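4. Materials and Setting

4.1 The garment

The garments in this part of the study were chosen from the household stock described in Section 3. Each had to meet two conditions. It had to be an item that people in the participating homes would fold and put away as part of ordinary laundry work, and it had to have at least one feature that the written folding guides in our collection treat as a source of difficulty. The features named most often in those guides are front openings with buttons, attached pockets, loose trim, and prints that make it hard to tell one layer of cloth from the next. The garment discussed in this section has several of these features together and was for that reason selected as the reference item for the detailed analysis.

It is a light-colored, button-front garment with a mixed print. The ground is made up of pale green, cream, and yellow patches that run into one another, with small flowers and bands of orange-red set across them. Guides written for household readers tend to assume plain cloth, or cloth with a regular stripe that can be used as a guide line. The Mulon manual, which supplied the basic folding sequence for the study, instructs the reader to "bring the side edge to the center line of the print." An instruction of this kind has little meaning when the print has no center line. The coders, Aoife Fahy and Jailson Batista, were therefore asked to record position by reference to the fixed features of the garment, chiefly the buttons and the pocket, and to treat the print as secondary evidence only.

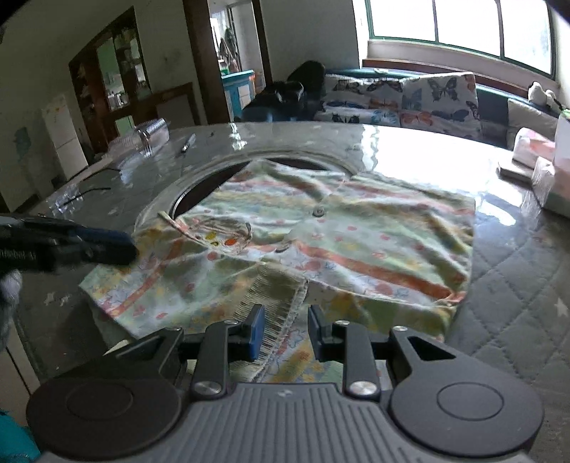
Figure 1. The reference garment spread on the table. Buttons and patch pocket are visible on the front.

The front opening serves as the main line of reference. A round grey-brown button lies near the middle of the cloth in Figure 1, and another sits lower and to the left, next to a fold. Because buttons are attached to the cloth at known points, the distance and direction between any two of them give the coder a short line that can be followed even when the edge of the opening is hidden. The angle at which a button is seen is also of use. A button that presents a full circle is resting on cloth that is close to flat, while one that appears narrowed usually lies on a slope or beside a raised fold. This second reading is less certain than the first and was accepted only when both coders had made it independently.

The patch pocket serves as the second line of reference. It is small and gathered, with brown edging, and carries yellow and orange-red decoration. Pockets of this sort are rarely mentioned in general folding advice, although they affect the work in two ways. They add a layer of cloth at one point, which changes the thickness of the finished fold on that side only, and their edges can catch or turn back when another part of the garment is drawn across them. The narrow strip of trim at the upper side of the pocket stands up from the cloth and was coded separately as raised trim.

Wrinkles and soft folds were recorded but not corrected for. Earlier work in this area, including our own pilot, asked handlers to smooth the garment fully before the first fold. In the pilot, that request produced a way of working that the participating households did not recognize. Several of them told the interviewer, Sorcha Kavanagh, that they smooth a garment only as far as they need to in order to find its edges, and that the rest is done by hand pressure as the folds are made. The instruction was dropped in April, and all material considered in this section was gathered under the revised protocol.

4.2 Stages of the fold

The folding sequence was divided into 5 stages for coding: spread, align, side fold, cross fold, and rest. The stages were defined by the state of the cloth and without reference to time, so that a handler who returned to an earlier state could be coded as having done so. Returning to an earlier stage is a common event in household folding. In the interview material it is described with phrases such as "starting over," "shaking it out again," and "going back to the sleeves," and these phrases were treated as equivalent for the purposes of analysis.

The boundary between the spread and align stages proved the most difficult to set. A garment may be fully open on one side while the other side is still gathered, and both coders agreed that such cases should not be forced into one category. A mixed code was added for them. Of the 522 cloth states in the coded set, the mixed code accounts for enough cases that we report it separately in the tables of Section 5.

The boundary between the side fold and the cross fold raised fewer problems, provided that the sleeves could be found. In button-front garments a sleeve may lie along the side, across the body, or beneath it. When it lies across the body it can be mistaken for a cross fold, particularly if the print on the sleeve matches that on the front. The rule adopted was that a section of cloth crossing the front should be coded as a sleeve, or as possibly a sleeve, unless its full width corresponded to that of the body.
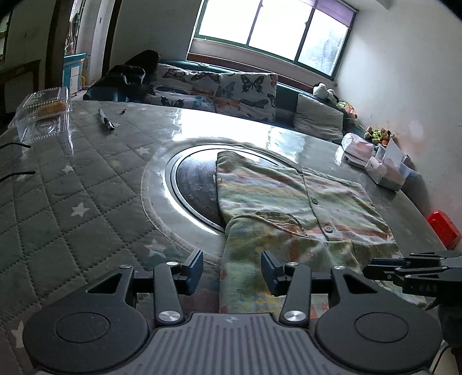

Figure 2. The garment folded, with a sleeve-like section crossing its near part. The cloth lies partly over the round recess in the table.

Figure 2 illustrates the application of this rule. The front placket remains in view, with one round greyish button fastened on it and a second closer to the viewer. The patch pocket, with its curved and striped edge, is to the left of the lower button. A folded section crosses the near part of the garment and is narrower in character than a body fold. Both coders entered it as a possible sleeve. The print gives partial support to this reading and partial support to the alternative: horizontal bands cross the upper part of the garment, while the nearer part shows patchy checks and small floral spots. A coder relying on the print alone might take this change of pattern as the line between two layers, when it may simply be a change in the design of the cloth. Stuart Naylor, who reviewed the disputed codes, recommended that pattern changes should never be used by themselves as evidence of a fold, and this recommendation was adopted for the whole set.

Agreement between the coders was highest for states in which at least 2 fixed features could be seen, and lowest for states in which the front of the garment was turned under. The same result was found for other button-front items in the stock. For garments without buttons, the neckline took the place of the placket, with somewhat weaker results.

4.3 The table surface

The condition of the surface on which clothes are folded has received little attention. The household guides that we examined recommend a "clean, flat surface" and say no more. In the interviews, by contrast, people spoke at length about where they fold. Many use a bed or a dining table, and many fold around objects that are already there. For this reason the study did not require a bare worktop.

The large table used for the reference garment has a round recessed disc in its middle, with a dark, scuffed, reflective surface ringed by metallic and darker lines. A grey quilted cloth with diamond-shaped stitching covers the area around it beneath a glossy transparent layer, and the covering is cut in a curve to follow the disc. Two properties of this arrangement bear on the coding. The first is the change of level at the rim. Cloth that lies partly over the recess and partly over the covering is not supported evenly, and a crease near the rim may be caused by the edge beneath it and have no relation to a fold. The coders marked all creases near the rim with the letter R, and these were left out of the count of intended folds. The second is the reflection of light from the transparent layer, which can make the outer edge of a pale garment hard to locate.

Fionnuala Keogh examined whether the recess should lead to the exclusion of the material gathered at this table. She compared creases marked R with those elsewhere on the same garments and concluded that the marking was adequate and that exclusion was not needed. The comparison also showed that states in which the garment was moving or had only just been set down required separate treatment. In such states the edges of the cloth are indistinct and its relation to the rim can be read in more than one way, so that the coder may be unable to say whether a part of the garment overlaps the recess or lies within it. These were entered as unresolved.

Other items were left on the table where they lay. Cartons and packages were noted under the heading of surrounding objects, and small items that could not be identified were entered as unknown. No attempt was made to infer their use.

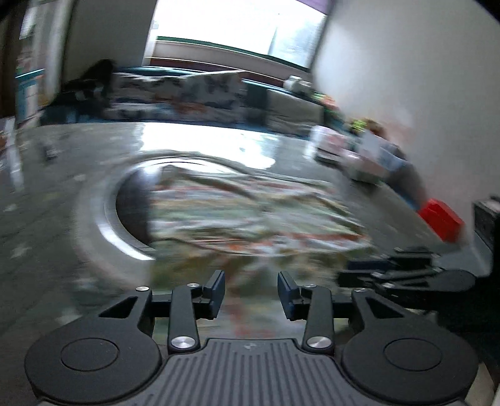 4.4 Treatment of unresolved states

States entered as unresolved were kept in the set and were not assigned to the nearest stage. Each was reviewed by both coders after the remaining material had been completed. Where a fixed feature of the garment could be located on review, the state was recoded and the change was logged. Where none could be located, the original entry was retained.

Unresolved states are included in the totals but left out of the measures of agreement between coders. The effect of this decision on the order of the stages is considered in Section 6.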